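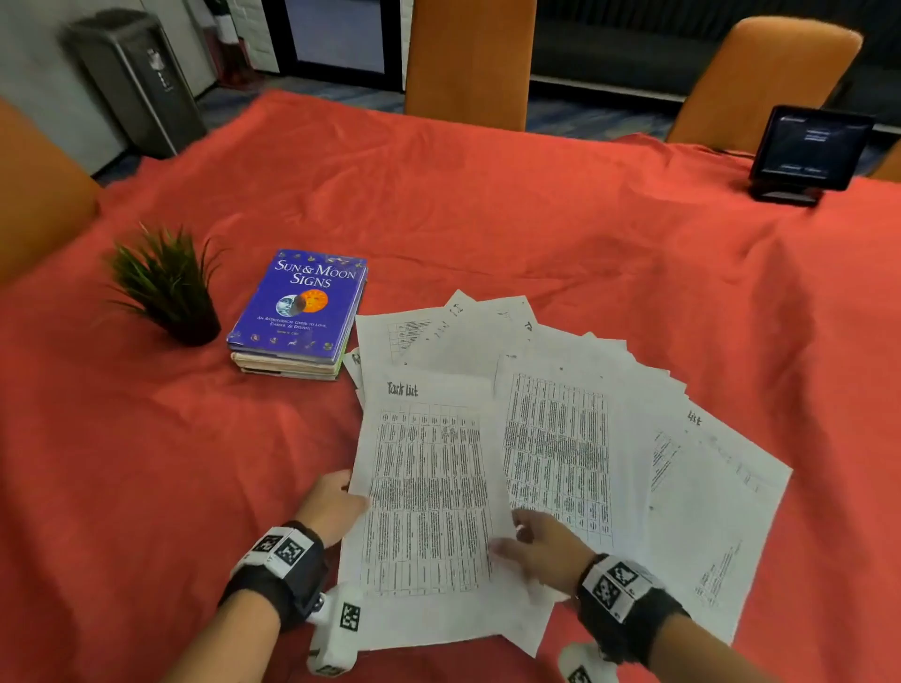
Sorting the printed sheets on the table.

# Prosel symptom and supplement log, paper edition

Jun 22, 2016

I take two supplements and one prescription, and my doctor's office asks for a written list at each visit. For years I kept it on the back of an envelope. In the winter I bought the Prosel log, a spiral-bound book from Wustus with 252 pages, and I have filled in 69 of them so far. This is what I think of it at this point.

## What you get

Each day takes one page. The top half is a grid for what you took, the dose, the time, and whether it was with food. The bottom half has space for sleep, pain on a scale of zero to ten, digestion, and notes. In the back there is a section for lab results and a page for allergies and past reactions.

There is also a short guide to common interactions. It covers grapefruit, St. John's wort, vitamin K with blood thinners, and calcium with thyroid medicine. The guide is brief and tells you to ask a pharmacist, and I agree with that. I would not use it as a reference for anything else.

## Daily use

Filling in a page takes me a few minutes at night. The dose boxes are wide enough for "1,000 mg" in normal handwriting. The time boxes are not. I write the hour and skip the minutes.

The food column turned out to be the most useful part. I had been taking my iron with breakfast, which includes coffee, and after a couple of weeks of writing it down I asked the pharmacist. She had me move it to mid-morning. I can't say what that did for me until the next blood test, but I wouldn't have brought it up otherwise.

The pain scale is less helpful. My number is a three nearly every day, and I suspect I am just copying the page before.

## Compared with the Merrick book

I used the Merrick health diary before this one. It is cheaper and fits in a coat pocket, but it puts a whole week on two facing pages, and anyone who takes more than one or two things will run out of room by the second line. Its paper is thin and gel pen shows through. The Prosel paper is heavier and I have had no trouble with it.

Merrick does have a tear-out summary sheet to hand to the doctor. Prosel doesn't. I photocopy the last month before an appointment, and the spiral makes that awkward on a flatbed copier.

## Problems

- The cover corners bent in the first month.
- Pages are undated, so a skipped day leaves no gap unless you leave one yourself.
- No room for "as needed" medicine. I put it under notes.
- The lab section lists cholesterol and glucose but leaves only two blank rows for anything else. Ferritin and vitamin D used up both of mine.

## Buying it

The Zotumlow pharmacy carries it near the blood pressure cuffs. The item number is 3145 if you need them to order it. Refills are not sold, so you buy the whole book again.

I will finish this one and probably get another. If you take a single daily vitamin, a wall calendar will do the job.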